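Kuvus abre em dezembro a sua primeira oficina de reparação em Melldale

Preparem os computadores velhos, que vamos ter casa nova!

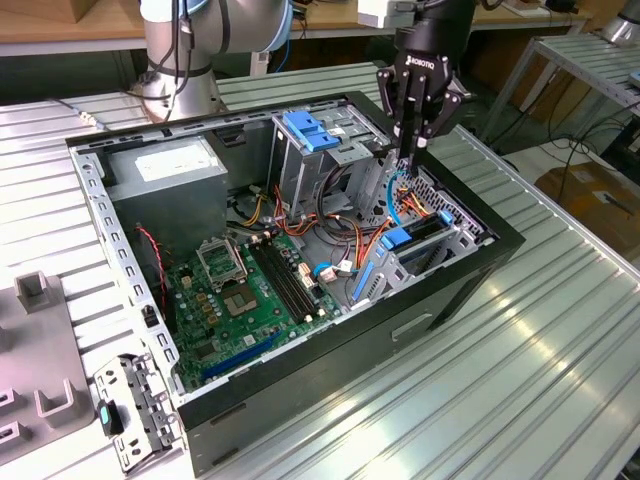 Sou a Nazanin Yazdani, trato da comunicação da Kuvus, e escrevo este comunicado com um sorriso de orelha a orelha. Depois de três anos a arranjar computadores em salas emprestadas (e numa garagem gelada em Simside, de que ainda tenho pesadelos), vamos abrir portas em dezembro na Rua Nanayakkara, em Melldale, mesmo ao lado da padaria.

No último ano passaram-nos pelas mãos 251 computadores. Desses, 86 seguiram para famílias com filhos em idade escolar, que continuam a ser a nossa prioridade. Há 58 famílias em lista de espera e queremos chegar a todas antes da Páscoa – ambicioso, eu sei, mas agora temos bancadas a sério e aquecimento!

A oficina funciona das dez da manhã às sete da tarde. O diagnóstico é gratuito e não precisa de marcação. Se a reparação implicar peças, ligamos primeiro com o preço e só avançamos com o vosso sim. Também aceitamos doações de torres, portáteis, monitores e teclados, mesmo avariados. Só pedimos que tragam o carregador dos portáteis, por favor, por favor, que temos uma gaveta cheia de máquinas à espera de um!

Quem vai coordenar as reparações é o Behrouz Shahbazi, que começou connosco ainda nos tempos de Simside. "Quero que as pessoas entrem, puxem de um banco e vejam o que estamos a fazer à máquina delas", diz ele. O Balakrishnan Reddy fica com os cursos ao fim da tarde, a começar por um de iniciação à montagem, com inscrições ao balcão.

No dia da abertura há chá, bolo e visita à oficina a partir das quatro da tarde. Os jornalistas são muito bem-vindos e podem combinar entrevistas comigo ou com o Arash Safavi, nosso diretor, que prometeu pentear-se para as fotografias – veremos.

Contacto para a imprensa: Nazanin Yazdani, Comunicação, Kuvus, Melldale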